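Open afternoon at Rimell, November

Vondberg opened the doors of its Rimell workshop at 2 and I went along with 300 other people's worth of curiosity and one notebook. I had hoped for robots marching about. What goes on is mostly people with grippers in their hands, picking up cloths, so that the machines can learn it later.
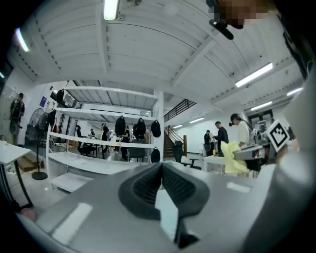
The target for the winter is 3,000 goes at the same few household jobs – wiping, folding, clearing away. Our guide said this with a straight face. I have managed perhaps 12 in my own kitchen since spring.

A black T-shirt, a blue flowered tablecloth, a pink plate and a yellow cloth in the right-hand gripper. Laying a table has never needed so much cable. 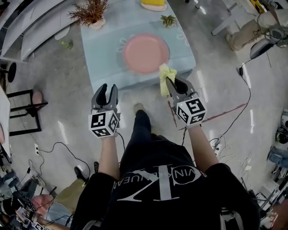 Nighat Afridi thought I was being unfair: she had a turn with the grippers herself, dropped the cloth 5 times and came away with a new respect for her own thumbs. She would also like it known that the biscuits were very good.

Next open afternoon is in spring. Parking is behind the Jafri building.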